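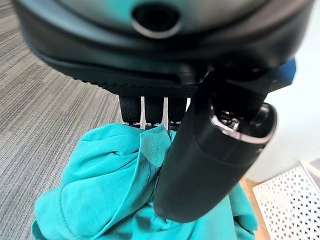
Chapter 4
Sorting and Folding Knit Clothes

After studying this chapter, you should be able to:
explain why a knit behaves differently from a woven cloth;
prepare a pile of clean clothes for folding;
fold a T-shirt to the width of a shelf.

Key words: knit, crease, hem, shoulder seam, grain

In the laundry room of the Niria guesthouse, the morning work starts with a pile. Tsehay Chala has worked there for 21 years, and she teaches every new person the same first lesson: take one piece, by the shoulders, and let it hang. A knit is made of loops. The loops open when we pull them, and the cloth becomes longer in one direction and narrower in the other. If we fold it in this condition, the shirt will keep a wrong shape on the shelf.

A woven shirt forgives less in the iron but more in the hand. We will come back to woven cloth in Chapter 5.

4.1 Before You Fold

Work on a flat table which is wide enough for both sleeves. Put the shirts in one pile and the towels in another. Shake each shirt one time and lay it with the front down. Smooth it from the center to the sides with an open hand, and do not pull at the hem. A beginner needs about 40 minutes for a full basket.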